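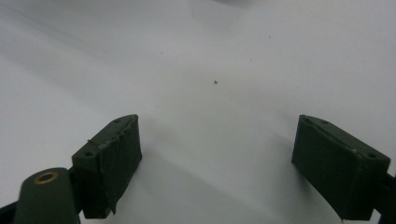
The Grustent tabletop in plain white

June
By Sulastri Wibisono

I bought the Grustent from Brosthorpe to replace a folding table that sagged in the middle. It comes in two boxes, one for the top and one for the legs, and the driver left both on the porch. The top is heavy enough that I waited for help before carrying it in.

Assembly took me most of an evening. The legs go on with eight bolts, and the hex key in the bag is too short to turn easily once the crossbar is in place. I used my own. The instructions are drawings only, and step 5 shows the bracket facing the wrong way.

Once it was up, the table was steady. I can lean on a corner and write at the other end without feeling it move. The surface wipes down with a damp cloth. Pencil comes off, and so does dried glue if you go slowly. Ballpoint left a faint line that I haven't been able to remove – keep something under your paper.

I also looked at the Vula, which costs $256 and has a thinner top, and the Purba at $784, which has drawers I didn't need. The Grustent sits between them on price. My one real complaint is the feet. They are hard plastic and they scratch, so I put felt pads on all of them the next morning.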